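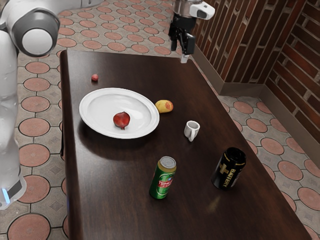

Computer render: white robot arm, gripper lowered near the far end of the table.

Prultar: what small lenders pay on savings

README and data card, last touched 11 February 2026

Hi! I'm Lindalva Teixeira and I look after this dataset. Prultar is a collection of advertised savings rates from 14 small lenders in and near Fosadgate - building societies, credit unions, and a couple of outfits that sit awkwardly between the two. I started it with Gerasimos Chatzigeorgiou when we were arguing over whether our local lenders pass a rise in the policy rate on to savers as quickly as they pass it on to borrowers. We still argue about it, but now we have a spreadsheet to argue over.

What's in the folder

rates.csv - the main file. One row per lender, per product, per rate change.
lenders.csv - a short code for each lender, plus the type and whether it takes new members.
policy.csv - the policy rate we compare against, with the date each change took effect.
notes.txt - my running diary of odd things. Please read it before you email me!

Columns in rates.csv

lender: short code, matches lenders.csv
product: the name as the lender prints it, so expect "Easy Saver", "Easy Saver Plus" and "Easy Saver (issue closed)" to turn up as separate products
kind: easy, notice, fixed or regular
announced: the day the new rate was made public
effective: the day savers started earning it
gross: yearly rate before tax, as a percentage
tier_floor: the smallest balance that earns this rate
source: leaflet, window, web or letter
checked_by: initials

Blank means we don't know. Zero means zero, and there are real zeros in here (a few closed accounts paid nothing at all for long stretches, and yes, people still had money in them).

Where the numbers come from

Mostly from paper. Small lenders change their websites without keeping the old pages, but their branches print leaflets and somebody always keeps the leaflets. Valquíria Lopes had a filing cabinet of them going back to her time at Tomeleo, the credit union on the market square, and that cabinet is the backbone of the older part of the file. The newer part is copied from web pages on the day of a change. Inese Vītola wrote the little checker that compares our copy against the page and complains when they don't match.

Every rate taken from paper was typed in by two people separately. Where they disagreed we went back to the leaflet. If the leaflet was smudged we left the cell blank and made a note.

How we count a delay

This is the part people ask about most, so bear with me. The delay is the number of days between the policy change taking effect and the lender's own rate taking effect. We don't use the announcement date, although it's there if you want it. Gerasimos prefers announcements, on the grounds that savers can move their money once they hear the news. I think what matters is when the interest starts adding up. You can rebuild his version in a minute or so with the announced column.

When there were two policy changes before a lender moved at all, we match the lender's move to the later one and put a flag in notes.txt. That makes slow lenders look faster than they were. I don't love it, but every other rule we tried needed a guess about what the lender's board had in mind.
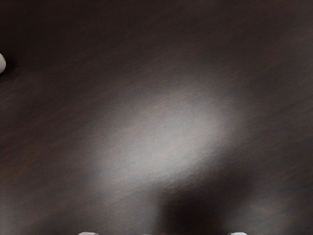 Plotting every product at once is the first thing most people do with rates.csv, and I'd talk you out of it. Rates climb together for much of the period, so you get a mass of thin lines leaning the same way and very little to tell one lender from another. The tabletop in the render has just that look, with its fine streaks generally sloping from lower left to upper right, some a bit lighter and some a bit darker. It even has a pale patch of glare across the middle, and our middle years are washed out too: two lenders had merged their product lists and the leaflets from that stretch are thin on the ground. Pick one kind of account, pick a handful of lenders, and plot the gap to the policy rate instead of the rate itself. Much easier on the eyes!

Things to be careful with

Advertised rates aren't what the average saver gets. Plenty of the money sits in old accounts that stopped being advertised long ago. We have some of those from letters people lent us, but the coverage is patchy, and it leans toward savers who keep their letters.

About 70 percent of the rows are easy access accounts. If you take a plain average over the whole file, you're really averaging easy access with a sprinkle of everything else. Split by kind first.

Bonus rates are a pain. Where a leaflet gives a rate "including bonus", gross holds the full figure, and the diary says so if we know how long the bonus lasted.

There are no balances in here and no personal information. Letters were copied for the rate and the dates only, then handed back.

Please don't use this to pick an account. It's a history file, and the newest rows can be weeks behind.

The Hayashi rows

Hayashi is a lender that changed how it quotes interest, from a monthly figure to a yearly one. Solange Cordeiro converted the older rows by hand and they look right to me, but the rounding is rougher than elsewhere. Small wiggles in those early rows are probably rounding and I wouldn't build anything on them.

Updates

I add rows when a lender moves and do a proper tidy-up every October. If a correction changes an old figure, the old value goes into notes.txt along with who spotted it.

Using it

Use it for whatever you like, teaching included. A line saying where it came from would be kind - "Prultar savings rates, Fosadgate" is plenty. If you find a mistake, send me the lender code, the product name and a copy of whatever you're looking at. If you have old leaflets in a drawer, I'd be thrilled to see them, even the crumpled ones. I'm especially short of notice accounts and anything with a tier table on the back.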